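Ticket 1078
Subject: Left-hand pose jumps during laundry demonstrations with hand-held grippers
Opened: July 2025
Product: Urnonon demonstration kit, paired hand-held grippers
Site: Bélanger domestic tasks programme
Priority: Normal
Assigned to: Rosaire Beaudoin, Drameler Technical Support
Status: Awaiting confirmation from site

Reported problem

The site is recording demonstrations of loading and unloading a front-loading washing machine. The demonstrator performs the task with one gripper in each hand, and the recorded movements are afterwards used to train the two-armed Cerier unit. In a batch of 50 demonstrations, 14 were rejected by the import check with the message "pose discontinuity, left". No discontinuity was reported for the right gripper. The site states that the same kit was used in April for folding towels at a table and that no recordings were rejected at that time.

The site requests a replacement for the left gripper.

First response

The rejected recordings have been received and examined. In each of them the left gripper position is steady until the hand approaches the door of the machine. The position then moves abruptly and returns when the hand is withdrawn. Opening and closing of the fingers is recorded correctly throughout. A fault in the gripper itself would be expected to appear at any point in a recording, and a replacement is therefore not authorised at this stage.

The site was asked to carry out the following checks and to report the result of each.

1. Confirm that both marker cubes are seated firmly on their mounts and do not turn when pressed.
2. Confirm that the indicator light on each cube is green before the first movement and remains so.
3. Wipe the faces of the cubes with a dry cloth. Solvent must not be used.
4. Exchange the two grippers between hands, update the assignment in the session settings, and record four demonstrations.

Reply from site

Checks 1 to 3 completed with no fault found. For check 4, all 4 recordings were made with the grippers exchanged. Three were rejected, again for the left hand. The gripper which had previously been used on the right now shows the problem, and the one previously used on the left does not. The demonstrator adds that the difficulty is worst when reaching around the edge of the door.

Second response

The result of check 4 excludes the hardware. The fault follows the hand and its place in the room. The probable cause is that the left cube is hidden by the door, or that its pattern is reflected in the door glass and the reflection is taken for the cube. The site is advised as follows.

The demonstrator should begin each recording with both grippers held still in open view and should keep them there until the session software reports that both are found.

The left hand should approach the drum from the centre, with the wrist turned so that at least one patterned face of the cube remains visible from above. Where an item must be taken from the left side of the drum, the right hand should take it and pass it across.

Rejected recordings should not be repaired by smoothing. A smoothed path would teach the robot to pass through the door.

Position at the machine

The starting position has a direct effect on whether both hands can be followed, and the site should adopt one position and retain it for the whole batch. The demonstrator should be seated squarely in front of the washer with the door fully open to the left, and the grippers should be held at much the same height on either side of the drum opening, fingers pointing up, as in the view attached to this ticket. Both cubes then show their black and white patterns and both green lights can be read from above. The trailing cable beneath the left gripper should be given enough slack that it does not pull the hand back during a reach. 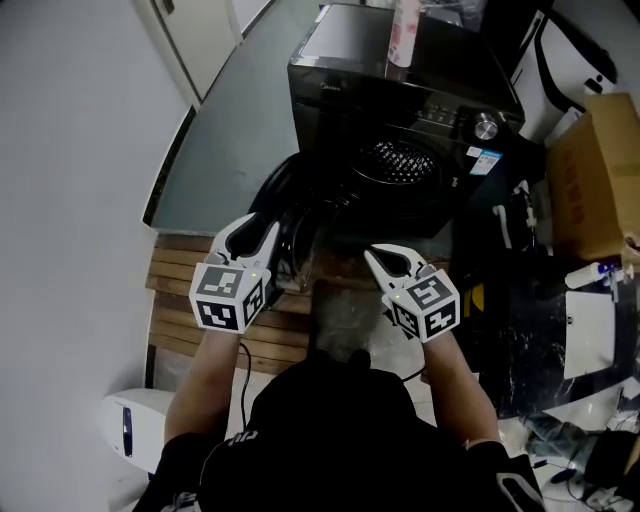
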